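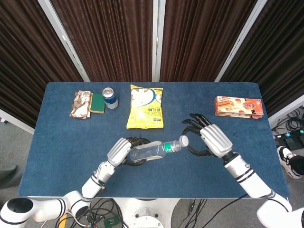 3.2 간식 포장의 형태와 탁자 위 배치

앞 절에서 정리한 623건의 배치 기록을 살펴보면서 연구진이 가장 즐겁게 들여다본 것은 평범한 간식 탁자였다. 과자 봉지, 음료 캔, 종이 상자, 생수병은 휴게 공간 어디에나 있는 물건이지만, 한 탁자에 모아 놓으면 서로 얼마나 다르게 자리를 차지하는지가 놀랄 만큼 선명하게 드러난다. 본 절에서는 포장의 형태를 세우기 쉬운 것, 눕혀야 안정되는 것, 놓을 때마다 모양이 달라지는 것으로 나누고, 각 부류가 탁자의 어느 부분에 놓이는지를 다룬다.

그림 2의 탁자는 우리가 '뒷줄형'이라 부르는 배치를 잘 보여 준다. 펠트처럼 보이는 짙은 파란색 상판의 먼 쪽 가장자리를 따라 은색과 빨간색 무늬의 구겨진 과자 포장지, 초록색 스펀지, 파란 음료 캔, 큼직한 노란 과자 봉지, 주황색 과자 상자가 한 줄을 이룬다. 투명한 생수병은 이 줄에서 떨어져 탁자 앞쪽에 누워 있다. 크기도 단단함도 제각각인 물건들이 뒤쪽 가장자리라는 하나의 기준선을 공유한다는 점이 참으로 흥미롭다!

그림 2. 뒷줄형 배치의 간식 탁자. 포장 음식과 음료에 스펀지가 섞여 있다.

뒷줄형은 전체 기록 가운데 132건에서 나타났다. 이 배치의 장점은 탁자 앞쪽이 작업면으로 남는다는 데 있다. 음료를 따르거나 봉지를 뜯을 때 필요한 면적이 확보되고, 부스러기를 닦아 낼 때에도 옮겨야 할 물건이 적다. 반면 뒤쪽에 놓인 작은 물건은 큰 봉지에 가려지기 쉽다. Yasuo Fujimoto는 우리 연구의 초기 원고를 읽고 높이보다 폭을 먼저 기록하라고 조언하였는데, 이 조언 덕분에 분석이 훨씬 풍성해졌다. 폭이 넓은 포장 하나가 양옆 물건의 간격을 결정하는 경우가 예상보다 많았기 때문이다.

포장별로 보면 봉지류의 변화가 가장 다채롭다. 가득 찬 봉지는 상자와 비슷하게 취급되지만, 구겨진 포장지는 바닥면의 윤곽이 일정하지 않아 같은 제품이라도 기록마다 면적이 다르게 잡힌다. 연구진은 이를 측정 오차로 버리지 않고 '접힘 폭'이라는 별도 항목으로 남겼다. 이 항목을 두고 나니 먹기 전의 간식과 치워야 할 포장을 한 표에서 비교할 수 있게 되어, 코딩을 맡은 연구원들의 반응도 무척 좋았다.

종이 상자는 면이 평평하여 줄의 끝을 맡기기에 알맞다. 그림 2에서도 주황색 상자가 오른쪽 끝에 가로로 놓여 있다. 캔은 차지하는 면적이 작아 다른 물건 사이에 들어가기 좋다. 다만 캔의 자세는 똑바로 선 경우와 기울어진 경우를 구분해 적어야 하며, 그림 2의 파란 캔은 약간 기운 상태로 분류하였다. 생수병은 세운 것과 눕힌 것을 따로 세고, 눕힌 병은 마개가 향한 방향까지 적는다. 그림 2의 병은 흰색 마개가 오른쪽을 향한다.

스펀지의 존재도 반갑다. 음식과 청소 용품은 보관 장소에서는 대개 분리되지만 간식 탁자에서는 자주 이웃한다. 우리는 Koltard 휴게실과 Worulholm 공용 주방의 기록을 비교할 때 청소 용품을 제외하려 했으나, 예비 코딩을 거친 뒤 방침을 바꾸었다. 스펀지나 행주가 함께 놓인 탁자는 먹는 일과 치우는 일이 맞물리는 지점을 보여 주며, 정리 행동을 이해하려는 연구자에게는 더없이 값진 자료이다.

분류 작업은 두 명의 코더가 독립적으로 수행하였고, 의견이 갈린 항목은 원자료를 다시 보며 합의하였다. 가장 긴 논의는 포장지의 처리에서 나왔다. 구겨진 포장지를 빈 것으로 볼 것인지가 쟁점이었는데, 최종 지침에서는 겉모양만으로 내용물의 유무를 추정하지 않고 '납작함'과 '부풂'만을 기록하도록 하였다. 다음 절에서는 이 지침을 적용하여 뒷줄형과 중앙 집중형 배치의 정리 순서를 비교한다.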